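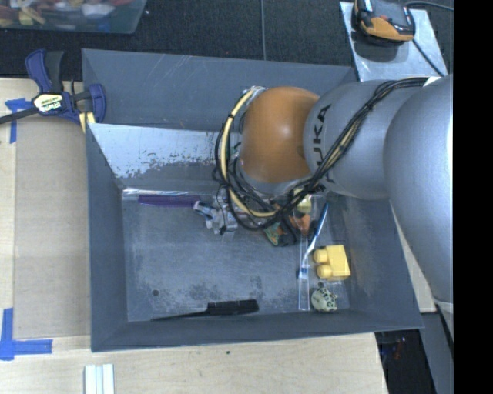

ロボットを買うときは、本体のねだんだけを見て決めることはできません。動かすためには、ほかにもたくさんの物がいるからです。たとえば、うでの形をしたロボットには、電気や信号を送る線がつながります。写真のうでにも黒いケーブルのたばがそっていて、箱のふちは青と黒のクランプではさんであります。こうした線や留め具も、一つ一つ買う物の表に書き入れます。

必要なお金を前もって計算し、使い道を決めたものを「予算」といいます。フェテル科学館の工作室では、練習用の道具をそろえるために、次のような予算を立てました。

物を入れる箱　2000円
箱を留めるクランプ　2個で3000円
つかむ練習に使うブロックや小物　最大2000円

小物のねだんに「最大」とつけたのは、家にある物を持ちよれば、買う数をへらせるためです。ロボットのうではとても高いので、この表には入れず、ラーコベック社から借りることにしました。

予算を立てるときは、置く場所の広さもはかります。うでがのびる向きに、人の通り道を作ってはいけません。また、こわれた部品を取りかえるお金も残しておきます。

工作室の予算表は、1月から入口のたなで見ることができます。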